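Presupuesto de equipos para el segundo semestre

En julio cerramos la lista de compras de Setari y varios de ustedes han preguntado qué entra y qué se queda fuera. Resumimos lo acordado para que cada grupo pueda organizar sus fechas.

La partida grande es la segunda cabina de dos brazos. Pedimos oferta a Grilteo y a Sorura. Grilteo sale más barata en los brazos, pero cobra aparte la placa de montaje, el cableado y la puesta en marcha, y el plazo de entrega es de 19 semanas. Sorura incluye todo eso y entrega en 8. Con las dos ofertas igualadas en contenido, la diferencia de precio es pequeña y nos quedamos con Sorura. El pedido sale en cuanto administración firme el anticipo.

La estructura no se compra hecha. Dinesh Solanki ha preparado los planos con perfil de aluminio ranurado y el taller puede cortarlo y montarlo en 2 semanas. Los brazos irán atornillados a un raíl delantero, igual que en la cabina actual, y así las placas de repuesto servirán para las dos.
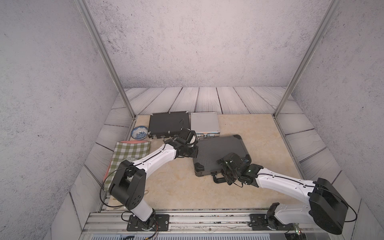

Las pinzas son el punto que más se ha discutido. Para objetos con asa, cierres o tapas rígidas, como los maletines, la pinza estándar nos parece suficiente por ahora. El grupo de textiles había pedido dedos más finos para trabajar con paños. Bajpai los fabrica a medida, pero el pedido mínimo es de 5 juegos y no tenemos dónde usar tantos. Se aplaza hasta el año que viene, salvo que otro departamento quiera compartir el gasto - si es el caso, que escriba a Dinesh antes de que se cierre la partida.

En consumibles hay un cambio. Hasta ahora los cables, la tornillería y los objetos de mesa (cajas, vajilla, telas) se cargaban al mismo código que los repuestos, y era imposible saber cuánto costaba mantener los brazos. Desde este semestre habrá dos códigos distintos. Las facturas pendientes se pasan con el antiguo, no hace falta rehacerlas.

También hemos reservado una cantidad para servomotores. El año pasado no la teníamos y cada avería acabó en una compra urgente, con portes más caros y la cabina parada mientras llegaba la pieza. El almacén guardará un juego completo de muñeca y pinza, y quien saque una pieza debe anotarla en la hoja de la puerta.

Queda fuera el cambio de los ordenadores de control. Los actuales aguantan las dos cabinas según las pruebas de carga, y preferimos revisarlo cuando la segunda lleve unos meses en marcha. La ampliación de la toma eléctrica del laboratorio va por el presupuesto del edificio y no descuenta del nuestro.

La hoja con los importes está en la carpeta compartida de Setari, pestaña "Equipos". Las correcciones, por favor, como comentario en la propia celda.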